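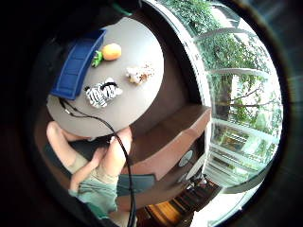 Reverberation Control in the Wellilell Common Room

Rorkdale College, Building Physics Project, February
Project group: Houda El-Sayed, Danylo Lytvynenko, Youssra Metwally
Supervisor: Nkechi Obi

1. Background

Reverberation time is the time a sound takes to decay by 60 dB after its source has stopped. In a room used for conversation, a long reverberation time raises the background level and makes speech harder to follow, and users compensate by speaking louder. The common room in the Wellilell building has been the subject of repeated noise complaints, most of them from people working in the adjoining study area. It has a hard floor, a painted plaster ceiling and painted masonry walls. The loose contents vary from day to day. Upholstered furniture contributes a useful amount of absorption, but small soft items such as the striped zebra on the round gray table do not, and we estimated the contribution of any one plush toy at less than 0.05 m2. Items of that size were left out of the inventory. The tabletops were also left out as separate entries.

The project had two aims. The first was to measure the reverberation time in octave bands from 125 Hz to 4,000 Hz and compare it with a calculation. The second was to find how many absorbing panels would be needed to bring the value at 1,000 Hz down to 0.80 s, the target agreed with the supervisor at the start of the term.

2. Room data

The room is rectangular in plan, 12.0 m by 9.0 m, with a ceiling height of 2.90 m. The volume is 313 m3. The floor and the ceiling each have an area of 108 m2 and the walls together have an area of 121.8 m2, of which 16 m2 is glazing. Recesses at the two doors were ignored. The total surface area used in the calculations is 337.8 m2.

Dimensions were taken with a laser distance meter and checked with a steel tape along one long wall and one short wall. The two methods agreed to within 10 mm.

3. Method

3.1 Measurement

The interrupted noise method was used. A loudspeaker on a stand in one corner of the room produced broadband noise until the level was steady, after which the signal was cut. The decay was recorded with an omnidirectional microphone at a height of 1.2 m. Twelve microphone positions were marked on the floor with tape, all at least 1 m from any wall and 2 m from the loudspeaker.

Five decays were recorded at each position, giving 60 recordings. One was rejected after a door closed during the decay, and the remaining 59 were used in the analysis. Recordings were processed in Belkadi, the analysis software installed in the college laboratory. The decay rate was evaluated between 5 dB and 25 dB below the steady level and extrapolated to 60 dB. A wider evaluation range was tried first, but at 125 Hz the background noise from the ventilation was too high for this to give stable results.

3.2 Calculation

The Sabine equation was used:

T = 0.161 V / A

where T is the reverberation time in seconds, V is the volume in cubic meters and A is the total equivalent absorption area in square meters. Absorption coefficients for the building surfaces were taken from the tables in the course notes. The average coefficient in the room is low and the difference between the Sabine and Eyring results is small compared with the uncertainty in the coefficients.

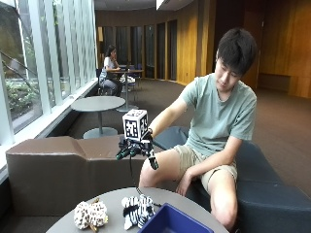 The upholstered seating was more difficult to treat. Tabulated values are usually given per square meter of occupied or unoccupied theater seating, and neither matches low benches standing in an open floor area. Danylo Lytvynenko measured the exposed fabric surface of each piece, including the sides, and a single coefficient was applied to the total. The coefficient was chosen from the course table for medium-density padding with a woven cover. We consider this the weakest input in the calculation.

The contributions at 1,000 Hz were as follows.

Ceiling, painted plaster: 4.3 m2
Floor, vinyl on concrete: 3.2 m2
Walls, painted masonry: 5.3 m2
Glazing: 1.9 m2
Curtains: 9.0 m2
Upholstered seating: 12.4 m2
Air: 1.3 m2
Total: 37.4 m2

The total gives a calculated reverberation time of 1.35 s.

4. Results for the existing room

The mean measured reverberation times were:

125 Hz: 1.42 s
250 Hz: 1.38 s
500 Hz: 1.31 s
1,000 Hz: 1.24 s
2,000 Hz: 1.15 s
4,000 Hz: 0.98 s

The measured value at 1,000 Hz corresponds to an absorption area of 40.6 m2. The calculation is therefore low by 3.2 m2, or 8 percent of the measured value. Shelving, paper on the notice boards and the persons present during the measurement were not included in the inventory and could account for the difference. No attempt was made to separate them.

The spread between positions was largest at 125 Hz. This is expected at low frequencies in a room of this size, where few modes fall within the band. At 1,000 Hz and above the positions agreed closely, apart from the one nearest the curtains, which gave slightly shorter times in all three upper bands. It was kept in the mean.

5. Trial with panels

Twelve Grernatness wall panels were borrowed from the laboratory store. Each panel measures 1.2 m by 0.6 m and has an area of 0.72 m2. The absorption coefficient on the data sheet is 0.90 at 1,000 Hz. After subtracting 0.03 for the wall surface covered, each panel was expected to add 0.63 m2, and the set was expected to add 7.5 m2. The predicted reverberation time with the panels in place was 1.05 s.

The panels were hung on the two long walls at seated head height, six to a wall. The loudspeaker and microphone positions were unchanged. The results were:

125 Hz: 1.41 s
250 Hz: 1.31 s
500 Hz: 1.17 s
1,000 Hz: 1.09 s
2,000 Hz: 1.01 s
4,000 Hz: 0.88 s

At 1,000 Hz the absorption area with panels was 46.2 m2. The panels added 5.6 m2, which is 75 percent of the expected amount. There was almost no change at 125 Hz, as is normal for thin porous panels fixed directly to a hard surface.

6. Discussion

The lower than expected performance has two probable causes. The Sabine equation assumes a diffuse field, and this assumption is poor in a wide room with a low ceiling and most of its absorption near the floor. Sound traveling between the long walls meets the panels, while sound traveling between the short walls mostly does not. In addition, four of the panels were partly shielded by shelving units that could not be moved. Youssra Metwally repeated the decays at three positions with those four panels taken down, and the change at 1,000 Hz was too small to distinguish from the scatter.

The target of 0.80 s requires an absorption area of 63.0 m2, an increase of 22.4 m2 over the existing room. Using the data sheet value, 36 panels would be sufficient. Using the value obtained in the trial, the number rises to 48. The long walls do not have enough free area for 48 panels, and part of the set would have to go on the ceiling. Ceiling mounting should also give a better distribution of absorption, but this was not tested.

Nawal Ghoneim of the facilities office confirmed that the ceiling can take the weight of the panels if they are screwed into the joists. Adhesive fixing is not permitted in the building. She also asked that the panels be kept clear of the sprinkler heads, and the layout drawing in Appendix B takes this into account.

7. Sources of error

Temperature and humidity were not logged. Their effect is limited to the 4,000 Hz band at this volume. The curtains were open to the same marks on the rail in both measurement sessions. Chairs were returned to approximately the same places between sessions, but their positions were not recorded. The extrapolation from a 20 dB range assumes a straight decay, and some of the 125 Hz curves had a visible bend near the lower end. Values in that band should be used with caution.

8. Recommendation

We recommend 48 panels, with 16 on the long walls, 8 on the short walls and 24 on the ceiling. Installation should be done in two stages, with the ceiling panels first and a new set of decays recorded before the wall panels are ordered. If the ceiling panels perform closer to the data sheet value, the number on the walls can be reduced.

Appendix A contains the full table of decays by position. Appendix B contains the panel layout.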